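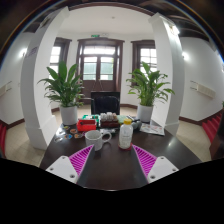
La mesa que nunca se despeja
Materiales, zonas y mantenimiento de una superficie compartida

Una mesa de madera oscura muestra el polvo antes que una clara y disimula mejor los cercos de café. En una sala de uso mixto, donde se come, se lee y se trabaja, ese compromiso condiciona todo lo demás: qué se deja encima, sobre qué se apoya y con qué frecuencia se levanta para limpiar.

La mesa de esta sala reúne una taza blanca de cerámica, una botella de plástico translúcido con tapón amarillo, una caja roja rectangular, papeles impresos, una bandeja y dos plantas. Son pocos objetos para una superficie común y, aun así, cada uno plantea un problema distinto de apoyo, peso o humedad.

Posavasos

La botella descansa sobre un posavasos rojo pequeño. El diámetro importa más que el grosor: si la base del recipiente sobresale, la condensación acaba en la madera. El corcho absorbe bien, pero tarda en secar y se deforma. La silicona no absorbe nada y retiene el agua en el borde, de modo que conviene vaciarla. El fieltro prensado queda en un punto intermedio y admite lavado a 40 grados.

En las pruebas de uso que publica el taller Buvora para sus acabados al aceite, el cerco de una taza caliente aparece antes que el de un vaso frío. La marca superficial suele admitir reparación local: lija fina en el sentido de la veta, aceite en capa delgada y paño seco. En un barniz de poliuretano la reparación local se nota y hay que lijar el tablero completo.

Plantas en los extremos

Los dos espatifilos ocupan las esquinas del fondo, en macetas blancas iguales. La posición es razonable: las hojas, anchas y abiertas, invaden menos la zona de trabajo que si estuvieran en el centro. El inconveniente es el riego. Un espatifilo pide sustrato húmedo sin encharcar, y cualquier maceta con drenaje necesita plato. Neltach fabrica uno con 2 centímetros de reborde, suficiente para un riego moderado. El cubremaceta cerrado evita el plato, pero oculta el agua acumulada; se retira el tiesto interior, se riega en el fregadero y se devuelve escurrido.

Las hojas se limpian con un paño húmedo. El abrillantador foliar deja película en la planta y, por caída, también en la madera.

Papel

El papel impreso es lo que más deprisa se acumula. Un papel o revista doblado a la derecha no molesta; cuatro cierran el paso del brazo. La solución de Hamel es una bandeja vertical de 9 centímetros de ancho – cuando se llena, se vacía entera. Las tintas de color no deben quedar bajo una taza: con calor y humedad pueden transferirse al acabado.

Secuencia de limpieza

El catálogo de Bornbridge recomienda retirar todo antes de pasar el paño. En la práctica basta con trabajar por mitades: se desplazan los objetos a un lado, se limpia con un paño apenas humedecido, se seca y se repite en el otro. Las macetas van al final, siempre levantadas. Arrastrarlas raya el acabado, sobre todo si la base conserva restos de tierra.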